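Wrinkle (clothing)

A wrinkle is an unplanned fold in a piece of cloth. Planned folds are called pleats or creases and cost extra. Wrinkles form when fibers are bent, pressed or slept in and then settle into their new shape, and they have been a source of work, income and family argument for as long as people have worn woven clothes.

Causes

Cotton, linen and rayon wrinkle easily. Their fibers are held in shape by weak bonds that let go in the presence of heat or moisture and form again wherever the cloth happens to be lying. A warm person sitting in a car supplies both. Wool recovers well if hung overnight, and polyester hardly wrinkles at all, a fact its wearers bring up.

Cloth weight and weave also matter. A loose, heavy knit tends to fall back into shape, while a tight, thin shirting holds every fold it is given. Linen is a special case: its wrinkles are held to be a sign of quality by those who sell it.

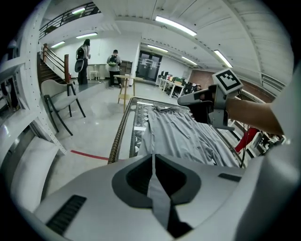 Randow, 12/05/2020

The Randow Museum of Household Work, which keeps the largest public collection of pressing tools in its county, has reopened its ironing room with 65 irons on show. The oldest is a flat slab of iron with a handle, made to be heated on a stove and regretted soon after. The museum's guidebook, by Rosalie Eberhard, divides the history of the wrinkle into the years before steam and the years after, and spends 7 pages on starch.

Removal

Most methods repeat the cause on purpose: the cloth is warmed or dampened, flattened, and left to cool or dry. Ironing does this quickly. Hanging a shirt in a steamy bathroom does it slowly and, in the view of most people who iron, does not do it. Smoothing by hand works on damp cotton if the collar and front are pulled straight before drying.

Cloth left in a heap after washing sets in the shape of the heap. Household manuals have warned of this since there were household manuals, and the usual advice is to shake each piece out and fold or hang it at once. The usual practice is to move the heap to a chair.

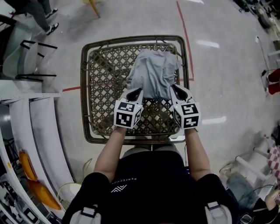
A garment in a woven basket.

Wrinkle-resistant finishes

Cotton can be treated with a resin that ties its fibers together so that they spring back after bending. Early finishes smelled odd and made shirts feel like envelopes. Later ones are softer, though the treatment still weakens the cloth a little, and collars and cuffs tend to wear through first. Labels reading "non-iron" should be taken in the same spirit as labels reading "one size."

Social meaning

Eberhard argues that smooth clothing mattered mainly as proof that someone had spent the time, and that this someone was seldom the wearer. In the mill town of Gundaslow, by her account, a pressed apron was expected at chapel and an unpressed one was talked about until June. Attitudes have since relaxed – in part through changing taste, in part through the disappearance of the people who did the ironing.

See also

Crease
Ironing board
Laundry
Starch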